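July 1, 2025
By the Mansilla Street Newsletter

Folding for Robots: The Dresstead Open Day

Kanska, the company behind the Dresstead laundry project, opened its doors to the neighbors last month. The doors were those of an ordinary house at the far end of Mansilla Street, and the notice on the community board promised "a live demonstration of robot learning in the home." Several people on our street took that to mean a robot would be doing laundry. At least one of them brought some.

The robot was not in. It lives at the Kanska office in Zumville, across the river, and we were told it doesn't travel well. What we got was the stage before the robot, in which people fold clothes very slowly with plastic fingers so that a machine can study how they did it. I went in skeptical and came out two hours later with opinions about sleeves.

The visit began in the kitchen with coffee and a talk. The talk was meant to last ten minutes and would have, if someone hadn't asked whether the machine could do fitted sheets. There was a silence in which you could hear the professional staff deciding who would take that one. Fitted sheets are "on the roadmap." So is world peace, I believe, though it may be listed higher.

What we did learn is that a robot arm is perfectly capable of closing two fingers on a piece of cloth. It has been able to do that for years. The trouble starts once the cloth is in the air. A mug is the same mug wherever you put it down, but a shirt picked up by the collar and a shirt picked up by the hem might as well be two different shirts, and neither of them looks like the shirt you had a moment ago. Writing rules for all this was tried and given up. Dresstead's approach is to skip the rules and show the machine a great many folds done by somebody who knows how.

That somebody can't use bare hands, or not entirely, because the robot hasn't got any. So the folders work with hand-held grippers that have the same kind of fingers the arm has. You squeeze, the fingers close, and cameras on the gripper record what it was up to. The idea is that whatever you can manage with the gripper, the arm has a fair chance of managing later. The opposite is also true. If you can't turn a sleeve right side out with those fingers, you have found out something useful about next year's robot.

The house is one of 5 that the project uses, all of them borrowed from people who also live in them. I asked why they didn't just set up a nice clean table in Zumville. They did, to start with. The arm got very good at folding towels on that particular table under that particular light, and when someone moved the table closer to the window it lost its nerve. Now they go to where the laundry is. Real rooms have curtains, bags hanging on things, a cord where you'd prefer there wasn't one. A machine that is going to work in a home had better see a few homes first, preferably ones that haven't been tidied for company. (Our house has offered its services on these grounds. We are waiting to hear back.)

After coffee we went down the hall to the folding room in small groups, since a bedroom holds only so many neighbors. The rules were taped to the door: keep your shoes off the mat, don't talk to a folder in the middle of a fold, and don't help. The last one had been underlined. A man from the corner house lasted almost a full minute before reaching for a cuff.

The demonstration was quieter than I expected. Nothing whirred. You stand there and watch someone do a chore you have done all your life, only at a quarter of the speed and with tremendous seriousness, and after a while you start holding your breath at the corners. One woman in my group whispered "smooth it, smooth it" the way other people talk to a putt.

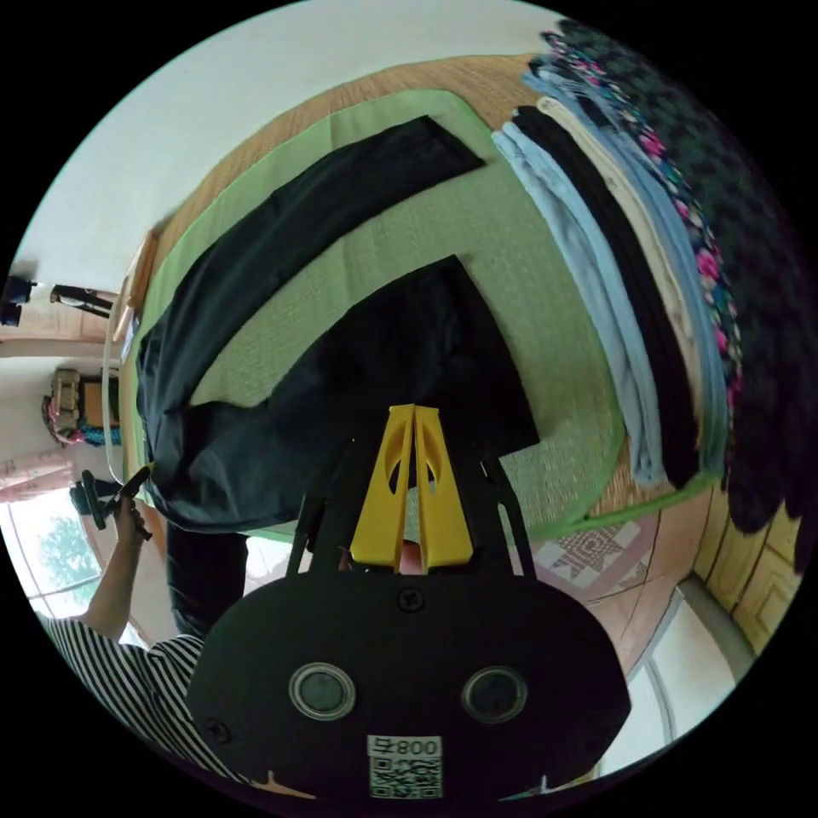 Gripper 008 in the navy, with the folded pile along the side of the mat. 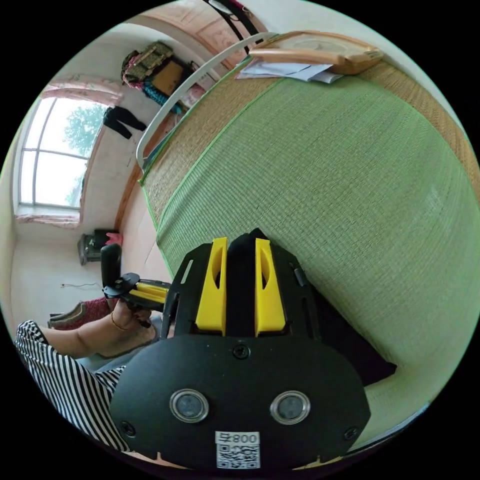

Does the robot copy each fold exactly as it was recorded?

It learns from many recordings together. A single fold played back move for move would only work on a garment lying in exactly the same position, so the system is trained to look at the cloth in front of it and choose its next move from what it has seen in similar situations.

That came up in our group too, in a less orderly form, and the answer explains why the folders are told not to be too perfect. If a grab misses, they leave the miss in and go back for it. A recording in which everything goes right teaches the arm what success looks like and leaves it with no idea what to do on a bad day. My own first attempt, I was assured, would be extremely educational.

Yes, there was an attempt. Visitors were invited to try a practice gripper in the dining room, on a stack of dish towels nobody minded losing. I'd recommend it to anyone who thinks of themselves as good with their hands. The fingers are simple enough to open and close. The difficulty is that you have stopped being able to feel anything. Until that moment I'd had no idea how much of folding is done by the fingertips, sorting out whether you are holding one layer or two. With the gripper you have to look, and then look again, and then you lift the thing confidently and find you have one layer after all and the other is staying where it was.

Towels took me a few tries. I moved on to a child's T-shirt and regretted it. The approved method for a T-shirt has you fold one side in, then the other, then bring the bottom up, and at every one of those stages the shirt had its own plans. The result was roughly rectangular if you were willing to think well of it. A ten-year-old after me did it in one go, with a gripper in each hand, and asked if there was a hard one.

Some other things picked up over the afternoon, in no special order:

Dark clothes are the ones the folders complain about. On camera a black sleeve lying on a black shirt is mostly a rumor. They don't get to leave them out, either, because people do own black shirts, and a robot that only folded pastels would have a limited market.

Prints are easier, on the whole. A pattern gives the system something to follow when the cloth bends. This was news to those of us who have been dressing in solid colors to look sensible.

The project keeps a tally, which was up on a sheet in the hallway: 2041 recorded folds so far, 554 of them from this house. A neighbor who raised four boys looked at the figure for some time and said that it seemed low.

The folders are paid by the hour and not by the fold. Kanska tried it the other way during the first weeks and got a great many washcloths.

Socks are not part of the project. I asked twice.

The question everyone wanted to put, and which a retired teacher finally did, was when any of this would show up in an actual laundry room. The Kanska people were careful here, I thought to their credit. They said that the arm in Zumville now folds towels and plain shirts in the office most of the time, that it does so at a pace you wouldn't want to stand and watch, and that getting it to do the same in a house it has never seen is the part they're working on. No date was given. The teacher said she would go on folding in the meantime.

We did get to see a short video of the arm at work, played on a laptop in the kitchen to a standing crowd. It picked up a hand towel, considered it, laid it down, and folded it in half. Then it seemed to have second thoughts and moved one corner over by a very small amount. That got the only applause of the day. I think every person in that kitchen has moved that corner.

By late afternoon the cookies had run out and the group by the door had gotten onto the subject of whose method was correct, thirds or halves, which the project has a written policy on (thirds for towels) and which my street evidently does not. There were strong feelings. I saw two people who've shared a driveway for years discover that they have nothing in common.

Dresstead will hold a second open day in September, at a different house, and this time the plan is to bring the arm over from Zumville if they can get it up the front steps. Sign-up will be on the community board. Please leave your laundry at home. The organizers asked me to put that in, and they asked me to put it near the end where people would remember it.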